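Residents win back their table, a gap at a time

A shared workroom in Clastura has two white tables again, after a row over whether they should be one.

The tables at the Drorkard building were pushed together in June so that people with large things to cut, fold or lay flat would have somewhere to do it. It was meant to last a weekend. Within days a jigsaw had been started across the join, and a faction had formed around it.

"You can't ask someone to move a jigsaw," said Omolara Jibrin, who books the room for her curtain-making class. "You can ask, I mean. I asked twice."

Those in favour of one big table said it was sociable. Those against pointed out that the two tops were never quite the same height, or for that matter quite the same white, and that anything round set down near the middle tended to go travelling. Pens went first. Then a reel of thread, and then most of a bag of marbles belonging to a child who had been told not to bring them.

A notice inviting views drew 167 replies, which is more than the building managed when the lift was out for a month. One ran to 400 words and included a diagram. Another said only "gap", underlined.

The gap had it, by a margin of two. Bent Oddsson, who looks after bookings, moved the tables apart himself on Sunday, July 4, 2021, having first waited for the jigsaw to be finished. It showed a harbour. There was a piece missing -- in the sky, naturally -- and both sides have been accused of having it.

He then wiped everything down with a cloth and a bottle of Clandari cleaner, and declared the matter closed. It stayed closed until the Tuesday, when somebody asked how wide the gap was supposed to be.

Jibrin would like it wide enough to walk through. Oddsson would like it left alone. A proposal from the Garba sewing circle to spend about £200 on a hinged flap, which could be raised for large projects and lowered for small quarrels, will be heard later in the summer. 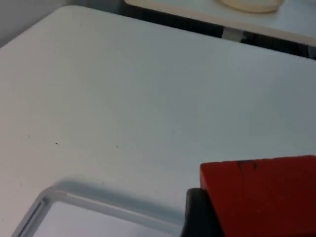

Apart, for now: the white tabletop and its paler-tempered, creamier neighbour, with the disputed gap between them.

In the meantime users are asked to clear up after themselves and to leave both tables where they are. Anyone finding a piece of blue sky should hand it in at the desk. No questions will be asked, although Oddsson admits he has several.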